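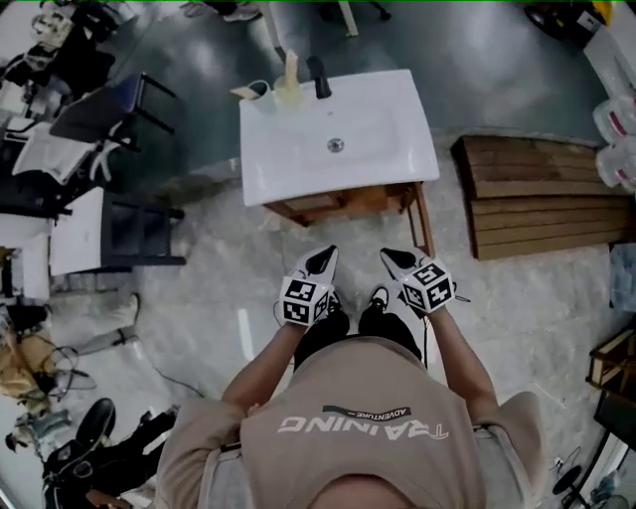 Four drawers, and three of them were T-shirts

May 14, 2019

I moved flat last month, from the top of Sawatzky Road to the bottom of it, and packing up made me look at my clothes properly for the first time in years. The chest of drawers has four drawers. Three were full of T-shirts. I wear perhaps a dozen of them, and the rest get shifted about when I am looking for those.

So I have spent the past few weeks sorting them out, and this is what I've learned. Most of it is about washing, so if that doesn't interest you, come back next time for the allotment.

The oldest one I own is from 2000. It is navy, or was, and came from a market stall in Iradell that has long gone. The neck has frayed right round and there is a hole under one arm big enough to put three fingers through, but the body of it is still good cloth. You can hold it up to the window and hardly see any light. Next to it I put one I bought last August, worn one summer, and you could nearly read a newspaper through it. They cost much the same, allowing for the years between.

I don't think this is only me getting older and grumbling. I asked Noémie Zacharias, who taught the dressmaking class I went to for two winters, and she said the weight of the cloth is the first thing to check. Shops hardly ever put it on the label. Her test is to pinch the front and back together and rub them between finger and thumb. If it feels like a hanky, put it back. After that she looks at the side seams. A shirt cut off the straight of the cloth will twist in the wash until one seam ends up somewhere near your belly button, and there is no cure for it. I have four like that. I had always blamed the machine.

Fit is the other thing. I am long in the body and most T-shirts end just where I don't want them to. The best I have found are Luvovik ones, which are cut longer at the back, although the colours are dull and the shoulder seams sit a bit far forward. I bought two in grey and later went back for two in green. The green has faded more than the grey. I would still buy either.

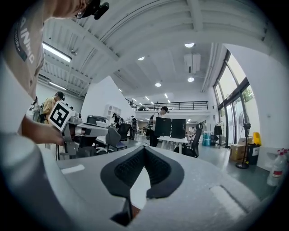
Washing, then. I used to do everything at 40 with whatever powder was on offer. Now I turn them inside out and wash at 30 with liquid, and I use less of it than the bottle says. I was putting in far too much. If you want to see how much is left behind, run one of your towels through with no soap at all and look through the door halfway into the cycle. Mine foamed up like a bath.

The tumble dryer is what ruins them. I knew that already and carried on using it, as you do when it rains and you need something for the morning. The new flat hasn't got room for one, so I hang everything on an airer in the hall. I hang T-shirts from the hem with the pegs at the side seams, which leaves no marks where they show. My mother did it the other way up, by the shoulders, and all through school I had two little ears on my shirts.

White ones are a trouble of their own. The yellow under the arms is partly you and partly your deodorant, and bleach makes it worse. I tried it and ended up with two bright orange patches. What has worked on about half of mine is a paste of bicarbonate of soda and washing-up liquid, left on for an hour and scrubbed with an old toothbrush. The other half became dusters. I have come round to thinking that a white T-shirt is something you use up, like a bar of soap, and that there is no point paying a lot for it.

Printing wears out before the cloth does, in my experience. The thick rubbery sort cracks across the middle where you bend. The thinner inks that sink into the cotton fade slowly and look all right faded. Never iron over either kind. I did that to a shirt from the Sarketti café, the one by the old bus garage, and took the whole of the cup off, saucer and all. It stayed on the iron for weeks.

Small printing on the sleeve lasts much better than anything across the chest. The sleeve doesn't get folded or sat against, and a seat belt doesn't run over it. If I ever had shirts made, I would put the name there and leave the front plain.

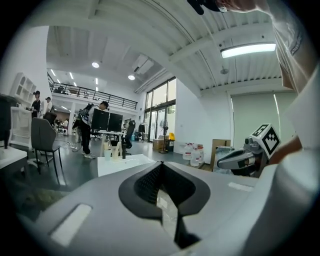

Small dark lettering on a white sleeve.

What to do with the ones I don't want has turned out to be the hard part. The charity shop took two bags and asked me, kindly, not to bring any more for a bit. They get more T-shirts than anything else, and the worn ones only go for rags. So I've been cutting up my own. A T-shirt makes a very good cloth for windows if you cut off the seams and hems first. The hem cut off in one piece makes a soft tie for tomato plants. Cherry Mae Malabanan, from the flat above my old one, cuts hers round and round into one long strip and crochets bath mats from it. She gave me one as a leaving present and it weighs 700 grams. I know that only because she had put it on the kitchen scales to work out how many shirts she would need for a bigger one.

I have tried to do the strip myself. You lay the shirt flat and cut across it from one side nearly to the other, leaving a couple of inches uncut, and then you open out the uncut part and cut on the slant so that each loop joins the next. I cut the first one straight instead of slanted and got a pile of rings. I've used those for tying up the recycling.

There are still a few I won't wear and won't cut up. One is from a walk along the coast with my brother, one was my dad's, and there's the navy one. They have gone in a box on top of the wardrobe with the spare blankets. Noémie says they should be wrapped in an old pillowcase and never in plastic, and that I should take them out once a year and fold them along different lines so the creases don't set. I have written it on the kitchen calendar.

That leaves me with one drawer of T-shirts. Jumpers have gone into the second, and the third is sheets and towels. The fourth still sticks, as it did in the old flat. I have rubbed a candle along the runners, which helped for two days, and I think the next step is to take it out and sand the bottom edge.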